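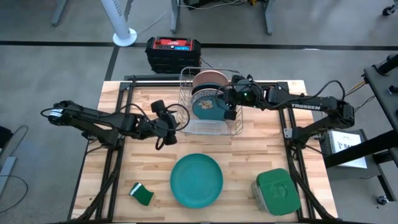

Section 4. Using the wire rack on a wood table

4.1 Before you start

Read this section one time to the end before you put the first plate in the rack. It is valid for the Nikanon wire rack in both sizes, and for all tables with a solid wood top, including butcher block. If your table is covered with glass or stone, you can skip the notes on oil and go directly to 4.3.

You will need:

The wire rack
A drip tray or a folded towel, a little larger than the bottom of the rack
One small sponge with a soft side and a scrubbing side
One dry cloth for the table and another one for the dishes
Dish soap

The drip tray is not in the box. It can be ordered separately (part 19 in the parts list), but any flat tray with a raised border will do the same work.

Caution: Do not use the rack for knives with the point up. Knives are dried by hand and go back to the drawer.

4.2 Preparing the wood

A wood top made of glued strips is strong, but it does not like standing water. The water goes first into the lines between the strips, and after some weeks you see a gray shadow there. To prevent this, the top must have a good layer of oil before the rack is used on it.

1. Take everything from the table, also the things that normally live in the corners.

2. Wipe the wood with a damp cloth and let it dry. Overnight is best.

3. Put a few drops of water on the top, in the place where the rack will stand. If the drops stay round, the oil is still good and you can go to 4.3. If they become flat and the wood turns darker, continue with step 4.

4. Put on a thin coat of Davov table oil, in the direction of the strips. Wait 13 minutes and remove with a dry cloth all oil that is still on the surface.

5. Leave the table free until the next day.

Note: Oil cloths can become hot by themselves and start a fire. Spread them flat outside to dry, away from anything that burns, and follow the instructions on the oil can before you throw them away.

Note: We give here the waiting time for Davov oil only. With another oil, follow what is written on the can.

4.3 Placing the rack

1. Put the drip tray (or the folded towel) near the back of the table. The front should remain open, so that you have a place to put down a plate while you decide where it goes.

2. Put the rack on the tray. Press lightly with your hand on each of the 4 corners. If one corner moves down, the rack is bent or the tray is not flat. A bent rack can be corrected by pressing the opposite corner gently on a soft surface - never use pliers, they damage the coating of the wire.

3. Turn the rack so that you can see the face of the first plate from the front. It is a small thing, but with colored plates it is easier to find the one you look for.

4. Check that you can reach the back of the rack without leaning over the plates that already stand in front. If your arms are short or the table is deep, move the tray a little to the front.

Caution: Do not place the rack directly at the border of the table. If the table has a raised rail on its edge, the rack should stand inside the rail and not on top of it.

4.4 Loading plates

The rack is meant for plates standing upright. They dry quicker this way and take less place.

1. Begin at the back. Put the largest plate there, for example a tan dinner plate.

2. Continue toward the front with the other plates. Leave one wire free between two plates if you have the room. Two plates which touch each other will stay wet in the place of contact.

3. Put decorated plates at the front, with the painted side to you. A teal plate with a yellow design, as in our house set, has its paint on the upper side, and the paint lives longer if no other plate rubs on it.

4. Light things such as a clear plastic container can lie along the bottom at the front. Be careful that the container does not hold water. Turn it a little until the water has found a way out.

5. A plate that does not fit should wait on the table, face up, until one of the others is dry. Do not push it between two others with force.

Note: Deep plates need more room than flat ones. Count one deep plate as two flat ones when you plan the load.

Note: The large rack is made for 5 plates of normal thickness with the free wire between them. It can take more, but the drying will be slower and we do not recommend it for every day.

4.5 Sponge and containers

The sponge makes more trouble on a wood table than all the plates together. It looks dry from above and is wet below.

1. After washing, press the sponge until no water comes out. Do not twist it, the scrubbing side will come off.

2. During the work you may lay it on the table at the left side, if you are right-handed and use your right hand for the plates. When the work is finished, stand it on its narrow side on the drip tray.

3. Use the soft side for decorated plates and for clear plastic. The scrubbing side leaves fine scratches in plastic, and after a while the container looks milky.

4. Change the sponge when it smells or when the corners begin to crumble. At our test kitchen in Vandenberghe we change it every Wednesday, which is easy to remember.

Food containers with a lid are washed open. Take off the lid, wash the groove inside the lid with the corner of the sponge, and dry both parts before you put them together again. If the lid has a raised mark or letters on its top, wipe in small circles so the soap does not stay there. A closed container that is completely dry can stand at the right front corner of the table, away from the splashes, until you bring it to the cupboard.

Caution: Do not close a container which is still wet inside. The smell is difficult to remove afterward.

4.6 Using the rack for other round things
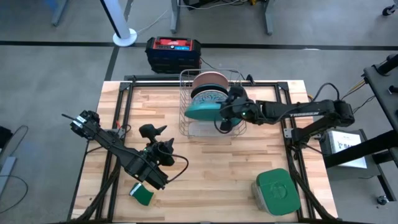
Many customers write to us that they use the wire rack or basket also outside of the kitchen. This is allowed, with some rules. Spools of 3D printer filament, for example, stand well in the wire when they are turned on their edge, and the colors can be seen quickly.

1. Choose one use for each rack. A rack that holds spools should not go back to food plates before it is washed with hot water and soap on all wires.

2. Before you put in filament, the wires and the table under them must be completely dry. Filament takes moisture from the air and also from a damp towel, so remove the drip tray.

3. Fasten the free end of the filament in the hole at the side of the spool. A loose end can go around a wire, and then you pull up the whole basket when you only want one spool.

4. Put one spool at the back and the next one in front of it. To take out the front one, hold it at the rim with one hand and the basket with the other.

5. Do not put anything heavier than a full spool of the normal size on one side only. Divide the weight.

A sponge or a food container may stay on the same table, but keep the wet sponge away from the spools. For long storage we recommend a closed box. The wire does not protect from dust.

4.7 Cleaning the rack and the table after use

Each day:

1. Take the dry dishes out, beginning at the front.

2. Lift the rack, empty the tray, and dry the wood under it. Look also under the tray itself, there is often a ring of water.

3. Let the rack stand on its side until the feet are dry.

Each month:

1. Wash the rack with warm water, dish soap and the soft side of the sponge. Do not put it in the dishwasher.

2. If there is a white layer of lime on the wires, mix one part of vinegar with 4 parts of water and wipe it on. Rinse well after it and dry with the cloth.

3. Repeat the test with the drops of water from 4.2. In July and in other humid months the wood may need oil earlier than you expect.

Caution: Keep vinegar off the wood. It takes away the oil and leaves a light spot.

4.8 If something is not right

The rack slides on the table. The feet are wet or there is still oil on the wood. Dry both. If it continues, put the folded towel in place of the tray.

Plates fall to the side. Too much free space around them, or the plate is too small for the wires. Move small plates to the narrow end.

Brown points on the wire. The coating is damaged. Stop using the rack for food and order a new one with the form in section 5.

Gray lines in the wood. Let the table dry for two or three days, sand lightly in the direction of the strips with fine paper, and oil it again as in 4.2.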